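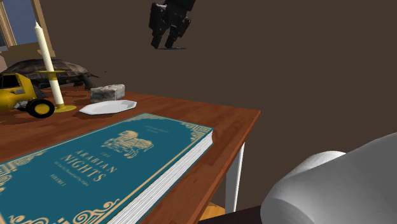 How long does a pack stay on the test bench at the Nurna plant?
The guide told us 44 hours for the e-bike packs, start to finish, and the small scooter ones come off sooner.

I went over in June for the open day with a group from our riding club, mostly because I've burned through two batteries and wanted to see how they're built. We got safety glasses and a sticker, and then we were off - past the loading dock and straight into cell sorting. Every cell gets measured and matched before it goes near a pack. Their count for the day before was 3,258 cells, with 80 sent back!

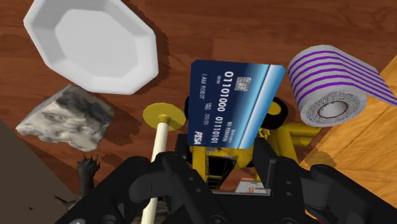
Next came the welding room, which was louder than I expected, and then the charger line. They make two chargers here, the Adside and the bigger Chauvin, and I finally got to ask about the fan noise on mine (dust, apparently, so I've been told to blow it out twice a year).

Lunch was sandwiches in the hallway. The afternoon talk on the Binurach recycling program ran long and the slides were tiny, but I did learn where to drop off my dead packs. They took in 2,083 last year.

Parking is on the gravel side, by the way, so don't follow the signs to the front office like we did. Bring a sweater too - the storage room is kept cold.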